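Flendach 양팔 작업대 데이터 및 장비 계획 README

개요

이 저장소에는 Flendach 양팔 작업대에서 모은 조작 데이터와, 같은 작업대를 한 대 더 갖추기 위한 장비 계획이 함께 들어 있습니다. 데이터만 필요한 분은 "폴더 구성"과 "알려진 문제"를 읽으면 됩니다. 예산을 짜는 분은 "구매 항목"부터 보세요. 금액은 이 문서에 적지 않고 budget 폴더의 표에서만 관리합니다. 문서와 표의 숫자가 어긋난 적이 있어서 한쪽으로 몰았습니다.

현재 버전의 에피소드 수는 663개입니다. 주방 소품을 다루는 과제가 대부분이고, 나머지는 보정용 동작입니다.

폴더 구성

episodes/ 에피소드별 관절 값, 그리퍼 값, 카메라 영상
calib/ 카메라 보정 파일. 카메라를 다시 달 때마다 새 하위 폴더를 만듭니다
props/ 소품 목록과 교체 기록
budget/ 구매 계획표, 견적서 사본, 발주 상태
scripts/ 변환 및 검사 스크립트

에피소드 이름은 과제 약어와 일련번호로 되어 있습니다. 중간에 빠진 번호는 검사에서 제외된 것이며 다시 채우지 않습니다.

작업대 구성

팔 두 대를 작업대 앞쪽 가장자리의 검은색 장착판 양 끝에 두고, 나머지 세 면은 밝은 회색 벽으로 막습니다. 상판은 흰색입니다. 양쪽 그리퍼 위에 카메라가 하나씩 올라가고, 작업 공간 전체는 고정 카메라가 따로 찍습니다. 두 번째 작업대도 같은 배치로 만듭니다. 벽 색이나 상판 색을 바꾸면 기존 데이터와 섞어 쓰기 어려우므로 대체품 견적을 받을 때 색을 먼저 확인합니다.

주방 소품 과제에서는 적갈색 금속 컵과 둥근 통, 뚜껑, 대나무 매트, 음식 조각을 씁니다. 왼팔이 컵 쪽을, 오른팔이 매트 쪽을 맡는 배치가 기본입니다.
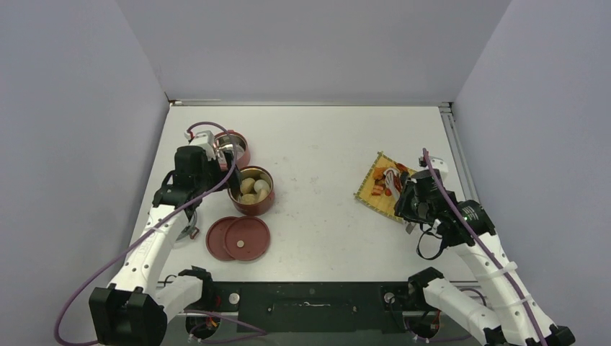
구매 항목

1. 로봇 팔 두 대
기존과 같은 모델로 맞춥니다. 공급처는 Beneš이고, 장착판과 볼트는 팔 견적에 들어 있지 않으니 따로 요청해야 합니다. 납기는 발주 확인 후 12주로 잡습니다. 예비 그리퍼는 한 개만 삽니다.

2. 카메라
그리퍼용 두 대, 고정용 한 대, 예비 한 대. 손목 쪽 카메라는 하우징까지 같은 것이어야 합니다. 하우징이 달라지면 그리퍼 끝이 화면에 잡히는 위치가 바뀝니다.

3. 케이블
지난번 계획에서 가장 적게 잡았다가 가장 자주 추가 발주한 항목입니다. 팔을 끝까지 뻗은 자세에서 여유 길이를 재고 주문하세요. 카메라 케이블은 보라색으로 통일해 전원선과 구분합니다. 예비분은 팔 한 대당 두 개입니다.

4. 외벽과 프레임
알루미늄 프로파일, 벽판, 상판. Drinavville 공방에 절단까지 맡깁니다. 상판은 긁힘이 쌓이는 소모품으로 보고 한 장을 더 주문합니다. 교체 시점은 고정 카메라 영상에서 자국이 소품과 헷갈리는지를 보고 정합니다.

5. 소품
단가는 낮지만 품목이 많아 합계가 작지 않습니다. 뚜껑과 용기는 세트로 사고, 매트는 가장자리가 풀리므로 여러 장 삽니다. 음식 조각은 크기가 제각각인 묶음이 좋습니다. 같은 제품이 단종되면 props 폴더의 교체 기록에 날짜와 새 품번을 남깁니다.

6. 기록용 컴퓨터와 저장 장치
컴퓨터는 기존 것을 옮겨 쓰고 저장 장치만 새로 삽니다. 원본과 사본을 같은 장치에 두지 않습니다.

예산 집행 순서

팔과 프레임을 3월에 먼저 발주하고, 카메라와 케이블은 프레임 치수가 확정된 뒤에 발주합니다. 소품은 마지막입니다. 현재 계획표 기준으로 집행이 정해진 금액은 전체의 86퍼센트이고, 남은 금액은 수리와 케이블 추가분으로 묶어 둡니다. 이 금액으로 카메라를 상위 모델로 바꾸자는 의견이 있었으나 보류했습니다.

설치 후에는 기존 작업대와 같은 과제로 100개 에피소드를 찍어 비교합니다. 이 비교가 끝나기 전에는 새 작업대의 데이터를 episodes 폴더에 합치지 않습니다.

알려진 문제

- 일부 에피소드에서 그리퍼가 소품을 가려 고정 카메라만으로는 물체 위치를 알기 어렵습니다. 손목 카메라 영상을 같이 쓰세요.
- 금속 용기 안쪽의 반사 때문에 깊이 추정이 튀는 구간이 있습니다.
- 초기 보정 폴더에는 오른쪽 손목 카메라 파일이 없습니다.
- 견적서 사본 중 Beneš의 첫 견적은 운송비가 빠져 있습니다. 두 번째 견적을 기준으로 하세요.

변환 스크립트

scripts 폴더의 julia_export는 사내 학습 도구 Julia의 형식으로 에피소드를 내보냅니다. 프로그래밍 언어 Julia와는 관계가 없습니다. 실행 전에 calib 폴더에서 해당 에피소드의 보정 버전을 지정해야 하며, 지정하지 않으면 가장 최근 버전을 씁니다.

수정 요청

구매 항목을 바꿀 때는 계획표를 먼저 고치고 이 문서를 고칩니다. 품번, 수량, 바꾸는 이유를 한 줄씩 적어 주세요.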